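Shares 9 | Comments 2

Lessons in Lifting: How Operators at Trusa Teach a Machine to Move the Furniture

The training apartment at Trusa has a herringbone floor, a full set of household furniture and very few instructions posted on the walls. The instructions are kept in the heads of the operators, and the purpose of the laboratory is to transfer them, one demonstration at a time, to a two-armed humanoid robot.

The program is known internally as Weldu. It began in April with small objects and has since moved to the larger and less forgiving work of rearranging a room. Furniture was chosen after interviews with residents of assisted living facilities, many of whom reported that they had stopped cleaning beneath tables and chairs altogether. A machine that could shift a table and return it to its place would be of practical use to them.

The method is remote control. An operator wears a headset and a pair of instrumented gloves, sees what the robot sees, and moves as if the robot's hands were the operator's own. Each session is recorded in full, including the view from the head, the angle of every joint and the commands sent from the gloves. The recordings are then used to train a control policy that must eventually perform the task with no operator present.

Ravindra Pathak, who leads the operator group, describes the work as a form of teaching that demands unusual patience. "People lift a table without planning it," he said. "Our operators have to plan it, and they have to plan it the same way often enough for the robot to learn something from it."

The hold

Much of the early effort went into the grip. A table seized from above slips, and a table pushed from the side turns on its legs. The group settled on a hold in which one finger of each hand is laid flat on the top, pointing away from the robot, while the others curl beneath the rim. The hands are set wide apart at the near edge, so that the load is shared and any twist in the tabletop can be corrected from either side.

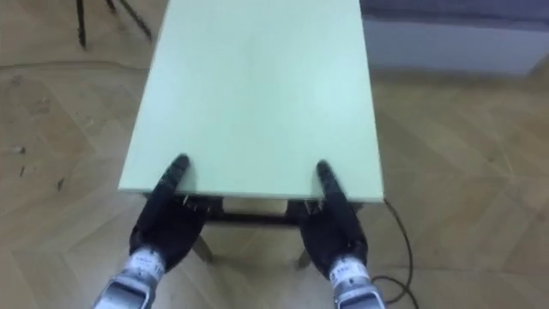

The approach

Operators are taught to bring both hands to the table together. When one hand arrives early, it tends to nudge the furniture, and the second hand must then search for an edge that has moved. Such recordings are not discarded. Weldu keeps them in a separate set, on the view that a robot working in a real home will find its target out of position more often than not.

Cables are treated with similar care. Household floors carry lamp cords and chargers, and operators are asked to note where any cable lies before the legs of a table leave the ground. Trusa does not clear cables from the room in advance.

Two operators, two styles

Each task is demonstrated by two operators working in separate sessions. The differences can be considerable. One may raise the near edge and pull in a single motion, while the other lifts slightly, pauses and walks the table back in short stages. Mr. Pathak's group at first tried to enforce a single style but abandoned the attempt when the resulting policy proved brittle. The present guidelines fix the grip and the final position of the table – the path between them is left to the operator.

Support for the training apartment comes in part from Stingate, which supplies the gloves, and from Pimell, a residential care provider that expects to host the first supervised trials. Pimell has asked that staff be able to stop the robot by voice as well as by a physical switch, and both functions are now under test.

The next group of demonstrations will cover chairs, which are lighter than tables but offer fewer places to take hold.

Last updated: April

Contact the editors | Copyright, all rights reserved | Back to top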